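Support > Shoe Storage > Penby Stand > Setting up and loading
March – by T. Furukawa

Section 4. Putting the stand together and loading it

Read before you start. It goes fast, but the legs are easy to get wrong and a pain to pull back out.

In the bag: base panel, top shelf, legs, one sheet of felt dots. Spare legs are part 1940, order from Watholm.

4.1 Assembly

1. Clear a flat surface. Table is fine, floor is fine. Thick rug is not.
2. Lay the base panel down, smooth side up. Wipe it now, much harder to reach later.
3. Push a leg into each corner socket. Straight down, palm of the hand. Stop when you feel it seat.
4. Check all the legs are the same height. One sticking up means it isn't in yet – push again, don't trim it.
5. Set the top shelf on the legs. Line up one side first, then lower the other.
6. Press down over each corner in turn. Not the middle of the shelf, it will flex.
7. Felt dots go on the underside of the base. Skip if the stand is going on carpet.

CAUTION: No hammer, no mallet. The sockets split and a split socket can't be repaired.

CAUTION: Do not stand or sit on it. Shoes only.

NOTE: If it rocks, turn it a quarter turn and try again. Still rocks – it's probably the floor or table and not the stand.

4.2 Loading

1. Knock off dirt and grit first. Let damp shoes dry somewhere else.
2. Tuck the laces in or tie them short. Loops hanging over the edge get caught when you take the next pair out.
3. Put the left shoe on the top shelf, toe to the front. Then the right one next to it, toe to the front as well.
4. Hold each shoe by the heel end to nudge it straight. Pushing on the toe just slides it backwards off the shelf.
5. Both soles flat, no heel hanging over the back.
6. Use the gap underneath for low shoes or slippers. Anything tall goes on top. If you have to force it in it doesnt belong there.

NOTE: A small offset between left and right is OK. Doesn't affect anything.

CAUTION: One pair only on the top shelf. Never stack a pair on a pair, the lower ones lose their shape and the top ones end up on the floor.

4.3 Cleaning

Damp cloth, drop of dish soap. Rubber marks from soles come off white shelves with a dry eraser – go gently at teh edges. Dry it before the shoes go back. No bleach, no scouring pads.

Wall bracket (Privgate kit, sold separately) is covered in section 5. Don't fit it until the stand is loaded and level.

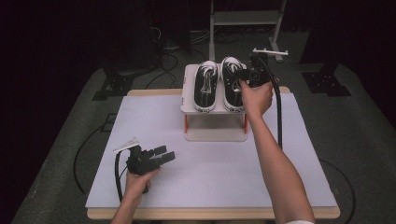

T. Furukawa
Set-up guides, Penby

Black canvas sneakers side by side on the top shelf, toes to the front, gap underneath left open. See 4.2, steps 3 to 5.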